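Pues ya está: el pleno aprobó anoche la ley del gasoducto de Molovard, y yo me quedé pegada a la retransmisión hasta el final (sí, tengo una vida social envidiable). La votación se retrasó dos veces y cuando por fin salió el resultado en la pantalla eran casi las once.

Os pongo en situación por si no habéis seguido el culebrón. La empresa Trestari quiere llevar gas desde la terminal de Grisska hasta el valle, y la ley le permite empezar las obras sin esperar al segundo informe ambiental. El grupo que gobierna dice que ese informe ya no aporta nada nuevo. La oposición dice que es justo el que mira los acuíferos – y ahí se han pasado tres semanas, enmienda va, enmienda viene. 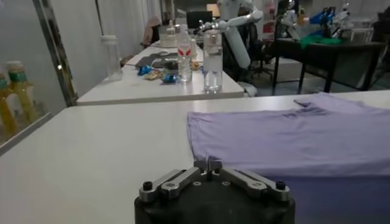

La enmienda que más ruido hizo fue la del diputado Ferhat Tatlı, que pedía alejar el trazado 200 metros de cualquier pozo en uso. Cayó por dos votos. ¡Dos! Tatlı salió al pasillo bastante enfadado y soltó que volvería a presentarla en cuanto se abra el próximo periodo de sesiones. Le creo, porque ya lo hizo con la ley de puertos y no paró hasta que se la votaron.

En el registro de la cámara entraron 3,711 alegaciones de vecinos, y 2,979 no, perdón, 2,986 iban en contra (lo tenía mal apuntado en la libreta). Me habría gustado que alguien las citara desde la tribuna, pero en todo el debate solo oí una mención, y de pasada.

Ahora la pelota está en el tejado de la presidencia, que tiene hasta el lunes para firmar o devolver el texto. Su portavoz no quiso mojarse esta mañana. En los pasillos se habla de veto parcial – quitar el artículo de los plazos y dejar lo demás –, aunque Trestari ya ha avisado de que sin ese artículo no le salen las cuentas.

Yo sigo con el tema. Si hay firma antes del lunes, lo cuento por aquí en cuanto me entere.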